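Follis Dispenser Set: gloved hands at a drinks station

Overview

This set was recorded to compare two ways of closing a five-finger hand around shiny, rounded parts. The task is short: fill a glass from a tabletop dispenser with two arms working together. One arm deals with the dispenser and the other stays near the glass or the second machine, depending on the variant.

The set holds 70 episodes and 2,688 short clips cut from them. All of it comes from the Brirlow bench, recorded in October by Telmo Arrieta and Encarnación Vallejo. Episodes were driven by remote operators, and nothing in the set was produced by a trained policy.

What is being compared

Both controllers run on the same arms and the same hands. Only the finger closing changes.

grip_a: position targets. Each finger goes to a preset angle and stops there, whatever it meets on the way.

grip_b: current limited. Each finger closes until the motor current reaches a set level, then holds.

The hands wear black fabric gloves over most of the palm and fingers. We kept them on for both controllers. Polished metal and glass are slippery for bare plastic fingertips, and an early batch without gloves had too many slips to be of use. That batch is not included.

Station

Two dispensers stand side by side on a white table, each with its own steel drip tray. The left one has a dark container and the right one a clear container. A ribbed drinking glass goes on the grate under the left spout. The trays nearly touch, so the right hand has little room when it parks low. Operators were told to keep it near the right tray unless the variant called for it elsewhere.

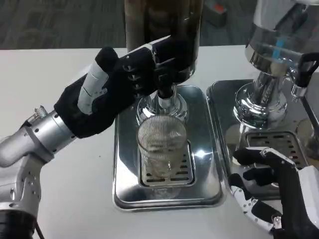
Deividas Org wrote back after the first release that grip_a should have been dropped early, as preset angles on a round container only work when the base has been placed exactly where the preset expects it. He would sooner have had twice the grip_b episodes and a few different container widths. We kept both. The failures under grip_a are useful for anyone training a slip detector, and they are labeled as such. Different widths are on the list for the next release.

Variants

hold: one hand steadies the container, the other waits.
press: one finger works the spout area while the thumb stays clear of the glass.
brace: one hand goes to the dispenser, the other steadies the glass.

Press is the hardest of the three for both controllers. The finger has to arrive from the side, and a few millimeters of error at the wrist put the tip on the collar, where it slides. Under grip_b the finger sometimes reads that contact as the goal and stops early. Raising the current limit

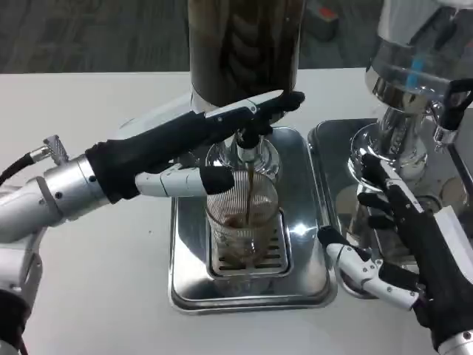 helps with this, but only up to a point — past the third setting the thumb begins to drift toward the rim. We left the limit at the second setting for every episode in the set and noted the value in the episode header, so that later batches can be compared against it.

Files

Each episode folder holds the head camera video, joint positions for both arms and hands, finger motor current, and a text file with the variant, controller and result. Joint data and video share one clock. In 16 episodes the current log for the left thumb is missing; these carry the flag no_thumb_current and can still be used for video work.

Result labels are ok, slip, early_stop and abort. Ramiro Garrido did the labeling from video. Where he was unsure he wrote "check" after the label, and we have not removed those.
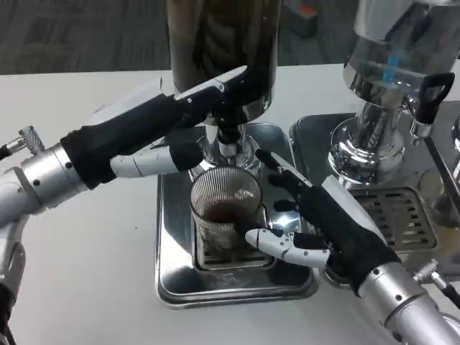

Brace variant: left hand at the dispenser, right thumb against the glass.

Known problems

Reflections in the chrome parts confuse some segmentation models, which tend to find extra fingers in them. The top of the left container is out of view in many clips. The table height was changed once, between the hold and brace episodes, and the arm base offset was updated to match — use the value in the header, as the default in the loader is the old one.

Questions about the controllers go to Encarnación Vallejo, questions about the loader to Telmo Arrieta.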